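Vumdale Outdoor Activities
Progress report to the Harkitz Fund, second half of the grant

Hello again all,

I promised you something longer than last time's rather breathless email, so get yourselves a cup of tea. I'm writing this at the end of April with the season just under way, and my boots are still drying on the radiator as I type.

Quick reminder of what your money is for. You gave us a grant to get the canoe and raft sessions at Nindton going properly, with a decent landing stage, enough kit for two groups at a time, and free places for young people who wouldn't otherwise get near the water. I'll take those in turn and then come to the bits that have gone less well.

The landing stage is in! It took a good deal longer than I said it would. The old one had to come out first, and the posts went down further into the mud than the drawings had led us to believe, so the builders lost the best part of a fortnight before they could put anything new in. But it's wide enough now for two canoes side by side with room to walk between them, and the ramp is gentle enough that our first wheelchair user of the year got down it with one person steadying the back and no fuss at all. The handrail still needs its last coat of paint. I'd hoped to have that done before writing to you, but it's rained pretty much every time I've had a brush in my hand.

Kit next. We've bought 17 canoes, which is every one we asked you for, plus paddles, buoyancy aids in the full run of sizes and enough barrels and rope to build rafts until the cows come home. Ching-wen Lam, our senior instructor, spent most of the winter haggling over the canoes and got us a better price than I'd budgeted (I'd have paid the first figure they gave us, which is why she does the buying). What she saved has gone on small wetsuits. We were always short of small wetsuits — children kept having to sit out in the colder weeks, and I hated telling them.

Now the free places. The target was 60 young people over the life of the grant, and we've reached it with a couple of months in hand. They came to us through two schools and the youth club in Nindton. Most had never been in a boat. One lad told me on the minibus that he wasn't getting in, wasn't getting wet and wasn't wearing the helmet, and by the afternoon he was standing on a raft shouting orders at everybody else. He's been back since and brought his sister.

In all we've had more than 1360 people through the gate, counting paying groups, family days and the free sessions together. The family days surprised me. I'd put them in as a bit of an extra and they've filled faster than anything else on the calendar, mostly with grandparents who fancy a gentle paddle and a bacon roll afterwards. We'd like to run more of them, and I'll say something about that at the end. 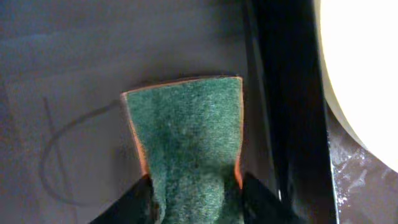
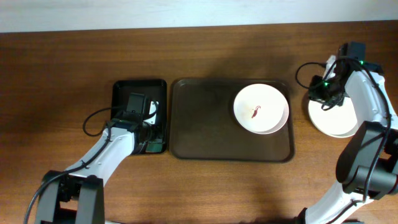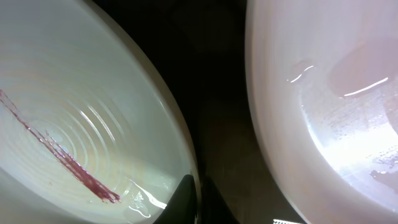
Page last changed: April, 4.40 pm

On to the less good news. The raft-building course for older teenagers, which we'd called Tautahi in the original bid, hasn't really taken off. We ran it twice. The first group was lovely but tiny, and the second lost half its members to exam revision, which I should have seen coming when I picked the dates. The sessions themselves went well and the feedback forms were kind, but I can't pretend the numbers are what I told you they'd be. My plan is to move it to the summer holidays and make it three long days instead of six evenings. Ching-wen has already redrawn the programme so that they build on the first day, race on the second and take the rafts out overnight to the island on the third, if the weather plays along.

The other headache has been the road. The council closed the lane past our gate for drainage works and the diversion added a good half hour for anyone coming from the town side. Three school groups cancelled. Two have rebooked for June and I'm still chasing the third. We put up extra signs and I stood at the junction in a bright orange jacket for a few mornings waving at minibuses, but some people still ended up at the quarry.

Staff training is where it should be. All our seasonal instructors have done their water rescue course, and everyone who works with the under-twelves has renewed their first aid. We've also changed how we do the safety talk. It used to be me going on for a long time while everybody got cold. Now it's split up, with a short bit indoors, a short bit on the landing stage and the rest once they're sitting in the boats, and people seem to remember far more of it.

Money, briefly. The spreadsheet is attached separately, and you'll see we're a little over on the landing stage and a little under on kit, so the two very nearly cancel out. Transport is the line to keep an eye on. Minibus hire has gone up again, and if we want to carry on collecting the free-place groups from their own doorsteps I'll need to find a bit more from somewhere. I'm talking to the hire firm about a fixed rate for the whole summer and should have an answer next month.

What's coming up, then. The handrail (I will finish it), the holiday version of Tautahi, and a second storage rack so that the buoyancy aids stop living in my office. I'd also like your blessing to move whatever is left in the publicity line over to extra family days. It isn't a large sum, and we hardly need posters when the sessions fill by word of mouth, but I know any change has to go past you first. If you could let me know before the end of May I can get the dates up in good time.

You're all very welcome to come and have a go, by the way. Mornings are best, when the water's flat and the wind hasn't got up yet. Bring a towel and some old trainers, and give me a ring before you set off so I can tell you which way the diversion's going.

With very best wishes from everyone at Vumdale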